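Progress report no. 2 – equipment planning for the cloth handling project
To: Tondis program office
From: Achilleas Sarantis, project lead
Date: Nov 25, 2020

Dear colleagues,

With this report I want to inform you where we stand with the equipment plan, what was spent since August, and which decision we need from you before we can place the next order.

In the first report we proposed to buy one large package: the fixed arms, the table frames and the grippers together. You asked us to split the purchase, and I must say it was a good advice. We bought first only the hand-held grippers with their cameras, and we postponed the arms. The team could start to record at once, and we have learned several things about the cloth work which change the list for the second purchase.

Hand-held grippers. We have 4 units from Zendau. They were delivered complete, but the mounting plates for the cameras had wrong holes and were exchanged by the supplier without cost. The units are in daily use. The weak point is the finger pads. On thin cotton the pads slide when they become smooth, and the operator then presses harder, which is tiring for the hand. We now plan to keep spare pads on the shelf and to change them at fixed intervals. The price for a set of pads is $80.

Recording. Until now we have 3,104 accepted recordings. The rejected ones are mostly from the first weeks, when the operators moved too fast and the picture was smeared. We wrote a short guide about speed, and the new operators read it before they begin. Printed fabrics are more difficult for our labeling people than plain ones, because a fold in a flower pattern is hard to see, so for these we calculate more labeling hours in the budget.
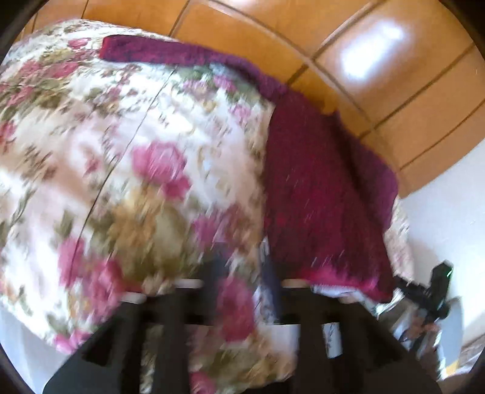 We have also changed our opinion about the work surfaces. In the original budget there was a line for special matte tables from Boneck. After the trials we think this line can be removed. The final system should work in ordinary rooms, with shiny floors and normal light, and it is better if the recordings contain these difficulties from the beginning. I propose to move the money to storage and spare parts.

Fixed arms. We compared two offers. The Boneck arm is stronger than we need and the delivery time is long. The arm from Tô is lighter and its controller accepts our gripper without an adapter. The adapter for the Boneck arm would cost an additional $600 for each arm, and this was not visible in their first offer – we found it only when we asked for the drawings. My recommendation is Tô, under the condition that they confirm the warranty in writing. I have asked for this and wait for the answer.

Open risks. The storage disks fill faster than planned. We can continue for now, but a second storage unit must be part of the next purchase. Also, only one person in the team can calibrate the cameras. A second person is in training.

What we ask from you:
– approval to remove the table line and to use this amount for storage and finger pads
– approval to negotiate the final price with Tô
– a short call before the order is signed, if your office wishes to see the contract

The detailed cost sheet will be sent separately, after Tô has confirmed the warranty.

With kind regards,
Achilleas Sarantis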